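Packing and tidying help wanted for our back room at Clovesance

Posted July 30, 2025

Hi there! I run Clovesance, a little mail-order homewares shop, and I'm after someone cheerful to help me get our storeroom back in order. We've just taken on all the Gotinar stock (mugs, tea towels, far too many candle holders) and it came in faster than I could shelve it. I can find most things, but I'd love to find them on the first go!

You'd be unpacking cartons, sorting by colour and size, wrapping the breakables, labelling shelves and making up orders for the afternoon pickup. There's a fair bit of floor work as well. I like to lay a big order out on the floor before it gets boxed, so comfy clothes and closed shoes, please. Sweeping up at the end is part of the job and I do my share of it.

It's a casual job, 6 hours a week to start, with more on offer once the Murakami range lands. You don't need experience. If you've ever packed up a kitchen for a house move and had everything arrive whole, I want to hear from you. 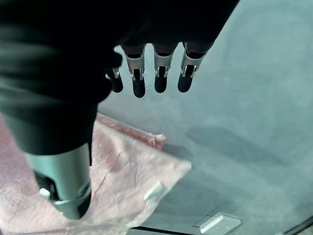
Do I need to bring my own tape gun and gloves?
Everything's supplied, including gloves in a few sizes, though you're welcome to bring a favourite pair.

To apply, send me a few lines about yourself and which mornings suit you, through the contact form on our shop page. Please put "storeroom" in the subject line.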